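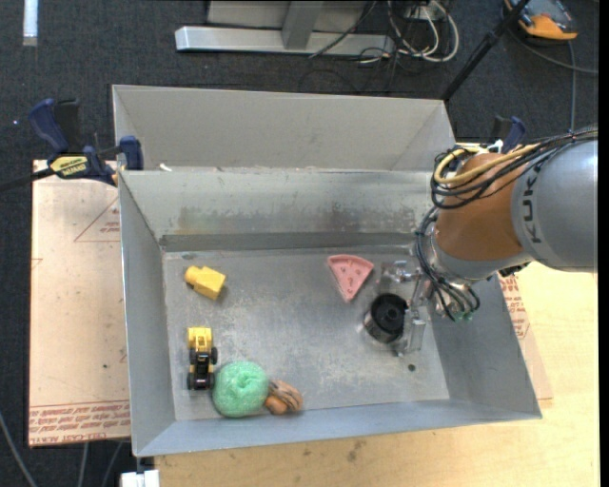 Why Do Toys Come in So Many Shapes?

Think about a slice of watermelon. It has a wide curved edge on one side and a point on the other. A toy slice has the same shape, and that shape is called a wedge! Doorstops are wedges too, and so are most pieces of pizza.

Now think about a cup. It's round on the outside and hollow on the inside. Hollow means there's an empty space in there, ready to hold juice or marbles or a very small dinosaur.

Shapes change how things move. Put a ball on the floor and give it a tiny push – off it goes! A wedge lying on its flat face mostly stays put. And a cup on its side does something really fun. If one end is wider than the other, it rolls in a curve, because the wide end travels farther with every turn.

Try the toy bin test

You'll need a big bin or box with a flat bottom and a few small toys.

Put the toys in and spread them out. Tip one end of the bin up slowly, just a little. Which toy moves first? Which one hangs on the longest? Tip it back down and look where everything landed.

My friend Chandrasekhar Mudaliar tried this with his class, and they kept going for 60 minutes! Their favorite was a plastic lemon that wobbled all over the place.

Now close your eyes, reach in, and pick up a toy. Can you name it just by feeling its edges? Play with 2 people and take turns – the guesses can get pretty silly!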